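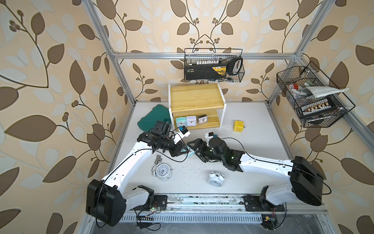 About Fairweather

Fairweather is a small repair and tidying workshop, and we've been at it since 2000, when the two of us who started it took on the front half of a former paint store in Cetthorpe and filled it with far too much furniture. We've learned a good deal since then about how much furniture a person needs (less than we had!), and these days we teach what we know to anybody who'd like to come in, sit down at a bench and put a few household things back in working order.

The name came from the old sign over the door, which we liked too much to take down. People still come in asking for paint now and then, and we send them along the street and usually end up talking for a while first.

What we do

Most of our work is with the ordinary things that live on shelves and in drawers. Clocks, lamps, little boxes with stubborn hinges, hand tools that have gone stiff, shelves that have begun to lean. We mend what can be mended, and then we help you find a proper place for it, which to our minds is the other half of the job. A thing that has been fixed and then dropped back into a heap will be on our bench again by February.

Our beginners' course is called Brelo and runs for seven evenings. You bring two things from home, one that needs repair and one that never seems to have a place of its own, and we work on both. Pruvix is the longer course, for people who have caught the bug and want to build their own small shelves and storage, and it takes in measuring, cutting, sanding, joining and a great deal of sweeping up. We keep both groups small enough that everyone can hear each other over the kettle. 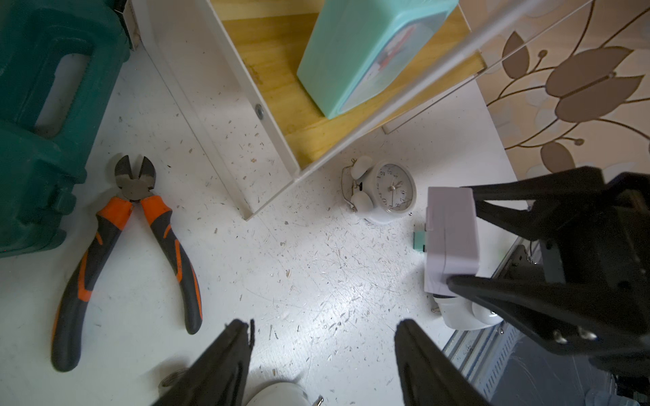 Our way of teaching has changed very little over the years, and it begins with clearing a space and deciding what belongs on it. We ask everybody to lay their things out where they can see them, and to leave a bit of room between one thing and the next. A twin-bell alarm clock with a thin handle over the top, for instance, likes a flat spot of its own, and a pair of cutters with orange-and-black handles is much easier to find lying on a white table than at the bottom of a bag. Tools go back in their case when the evening is over, small boxes go on the shelf, and the wood dust gets brushed off last of all. It's slow the first time, we'll admit, and then one evening you notice that you're doing it without thinking, and we're always so pleased when that happens.

Who we are

Lorcan Ó Néill runs the workshop and teaches most of the evenings. He trained as a joiner, came to us to help with one set of shelves and stayed on, and he has strong views about screws, which you're welcome to ask him about if you have the time to spare. The rest of us take turns at the benches, the front desk and the phone, so the voice you hear when you call may well belong to the person who'll be sitting next to you on your first evening.

Visiting us

You don't have to sign up for anything to come and have a look. Bring whatever it is you've been meaning to fix, in a bag or a box, and if there are loose screws or small parts that go with it, please tape them inside an envelope with your name on it. We'll take a look with you and tell you plainly whether it's a job for an evening or for a whole course, and what we think it'll cost.

The door is on the side of the building, next to the bicycle rack, and it sticks a little, so give it a good push.

Page last updated 21 September 2018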